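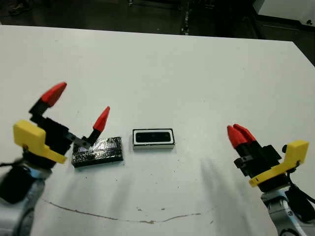 I've been living with Murero for a whole winter now, and I've changed my mind about it often enough that I thought I'd better write it down before March, when my licence comes up for renewal.

Quick background for anyone who hasn't met it. Murero is a planning and control package for two-armed setups. It takes your camera views, works out where things are on the table, plans both arms so they don't clout each other, and records the whole lot so you can play it back afterwards. I came to it from Zevermont, which I used for ages and still have a soft spot for (mostly the colours, if I'm being truthful).

## Getting it going

Installation was painless. Calibration was not! The wizard wants you to touch each fingertip to a set of points on the table, and if you get one wrong it doesn't tell you which, it just sulks and gives you a poor score at the end. It took me 3 goes. The manual says to use their printed sheet, but I had much better luck once I'd turned off the automatic table-height guess and typed the number in myself. Do that first and save yourself an evening.

Doğukan Ertürk, who looks after our machines at Corkurance, wrote me a little script that reruns the last calibration and shows the difference between the two. That really ought to be in the box.

## Perception

Mixed feelings. On matt things it's lovely. On anything wrapped in tape it gets jumpy, and you can watch the outline of the block wobble as the creases catch the light. There's a slider called "surface trust" which sounds like nonsense but does help: pull it down and the software leans more on the shape it already has for the object and less on whatever the camera reckons at that second. I leave mine at 2 for taped blocks and put it back up for everything else.

It's also rather good at ignoring marks on the table. Our top has a long brownish line wandering across it, and Zevermont used to think that was the edge of something. Murero has never fallen for it, shadows included.
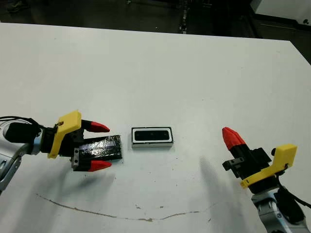
Where it earns its money is the planning when two things sit close together. Say you want one arm to hold a block while there's a small box right next to it, and the other arm has to hover out of the way with its gripper open. Older tools would give me some enormous swooping path up and over, the sort of thing that makes you reach for the stop button. Murero keeps it short and low, and you can set the clearance per object, so I can be fussy near the box and relaxed everywhere else.

The "waiting arm" setting deserves a mention too. You tell it which arm is busy and the other one picks somewhere sensible to park, and if the busy arm changes its mind the parked one shuffles along. I did have one odd afternoon where both arms decided they were the waiting one and just stood there being polite to each other. The next update sorted it.

## Wrist views and playback
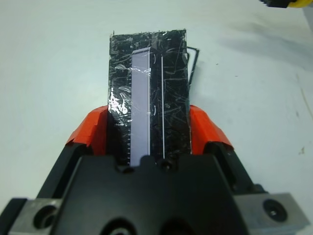 I didn't expect to care much about the playback window and now it's the bit I open most. You can line up the wrist view with the gripper width and the commanded force on one timeline, then drag back and forth. For checking whether the pads are square on the sides of a thing, the wrist view beats the overhead one by miles.

Moan: it gets slow. Past 4000 frames the scrubbing goes sticky on my machine and the sound of the fan is something else. Splitting the recording works, but then your notes don't follow the pieces, so you end up copying them over by hand.

## The rest

The grasp editor is fine. Drag the two contact patches where you want them, press save, done. I'd like an undo that goes back further than one step, please.

Help is patchy. I sent in ticket 252 about the calibration score and got a kind, useful reply the same day, then asked a follow-up and heard nothing for weeks. The Erdem add-on, which gives you proper scripting, is sold separately and I think that's cheeky given how much you need it.

Would I renew? Yes, I think so. If you've only got the one arm I'd stick with something cheaper, you'd be paying for a lot you won't touch. For two arms sharing a small table I haven't found anything I like better, and I've gone back to Zevermont twice to check.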